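Plikthorpe Rugby Club: your questions on the relegation run-in

Updated 9 February 2020

We follow the club, we pay for our own tickets and we don't get paid by anyone to be cheerful. The answers are ours. If the club puts out something that contradicts them, read both and make up your own mind.

Are we going down?

Probably, if the season keeps going the way January went. We are second from the bottom, and the only side below us is Lau, who have played one game fewer. The club keeps saying "it's in our own hands". It was in our own hands in the spring too, and we stayed up on points difference.

How does relegation work in this league?

The bottom side goes down automatically. The side second from the bottom plays a home-and-away tie against the runner-up from the division below. Aggregate score decides it, and if that's level they go to tries scored over the two legs. A lot of people in the clubhouse seem to think the play-off was scrapped. It wasn't. It was put up for a vote and the vote failed.

What do we need from the games that are left?

The coaching staff have been quoted as saying two wins "should be enough". Should be, according to whom? Two wins without bonus points leaves us relying on Brestenlow losing at home, and they haven't made a habit of it. Three wins would do it. Two wins and a couple of losing bonus points might. Anybody offering you more certainty than that is guessing.

What about bonus points?

One for scoring four tries, one for losing by seven or fewer. We've picked up more of the second kind than the first, and supporters have been told to take heart from that. Losing narrowly is still losing, and we've given up a lead in the last ten minutes too often for it to be bad luck.

Is the new scrum coach making a difference?

The club says so. The penalty count at scrum time is down a little, but the pack has also had two matches on soft ground against lighter forwards. Ask us again after Drollura.

Why is Drollura away such a big deal?

Because it's our hardest trip and it falls in the worst week. They're strong at the breakdown, they kick well out of their own half and they have a full-strength bench for the first time since the start of the season. We'd be happy with a losing bonus point, and we'd sooner the club didn't sell it as a "must-win" when the must-win is the one after, at home to Lau.
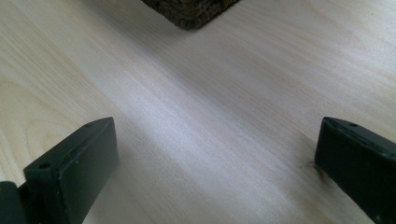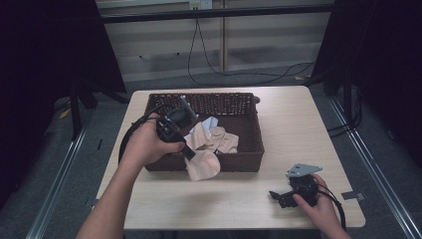
Can I still get a seat on the supporters' coach to Drollura? At the time of writing, yes. The club has an allocation of 500 away tickets and hasn't sold it out, whatever the email said about "limited availability". Coaches leave from the north car park and the fare doesn't include entry. Take something warm, as the away end has no roof, and if you're packing lunch for the road, a low wicker basket like the dark brown one on the table, with a cloth bunched inside it, takes up more of a coach seat than a backpack does. Last year the luggage bay was full before the second pickup.

How are the crowds holding up?

The announced gate for our last home match was 2,543. That figure includes season ticket holders whether or not they came through the turnstile, and there were plenty of gaps in the east stand. The lowest announced figure this season was 708, for a midweek cup tie in sleet, and that one we believe.

Will season ticket prices drop if we're relegated?

The club has said prices will be "reviewed". No number, no date. Early renewals open before the final round, so you may be asked to pay before you know which division you're paying for. We asked whether there would be a refund on the difference and were told the question had been passed on. If you do renew early, keep the terms you were sent, and check whether cup matches are included. They weren't always.

How many players are out of contract?

By our count 17, going by the contract lengths the club announced when they signed. Some may have extended quietly. We'd expect a few departures whichever way the season goes, and we don't put much weight on players saying they're "fully focused". What else are they going to say?

Is the ground good enough if we do stay up?

The league wants better floodlights and more covered seating within two seasons. The club showed us drawings. We've seen drawings before. No planning application had been lodged when we last looked.

Can I send in a question?

Yes, through the contact page. Please don't send transfer rumours unless you can tell us where you heard them.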